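Stunilum opens orders for hand-held gripper kit

Stunilum has started taking orders for a paired gripper kit that lets a person record table-top tasks by hand, with the recordings then used to train robot arms.
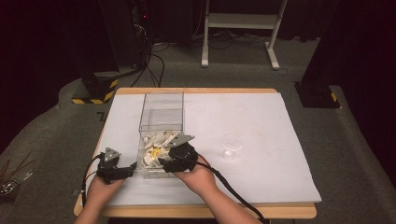

The Tovholm company is selling the kit, called Dusura, for $2808. It includes two black hand-held grippers, cables, a carry case and a year of access to the recording software. A single gripper will be sold separately from July.

Stunilum says the kit is meant for small labs and workshops that want to collect their own training data but can't tie up a robot arm to do it. The operator works through a task at a bench, such as sorting small items out of a box, and the software stores each attempt as a separate file. The subscription covers 3000 recordings a year. Extra blocks of 200 can be added at any time.

The grippers are wired — the company says a cordless version is being tested but has no release date. Buyers will need to supply their own computer.

Nomura, a packaging workshop that had the kit on trial, recorded 700 attempts at picking small goods out of loose filler. It told Stunilum the grippers were easy to learn but that the cables got in the way on a narrow bench. Longer cables are now offered at no added cost.

Orders placed before the end of July will ship in the first batch. Repairs will be handled at the Tovholm service centre.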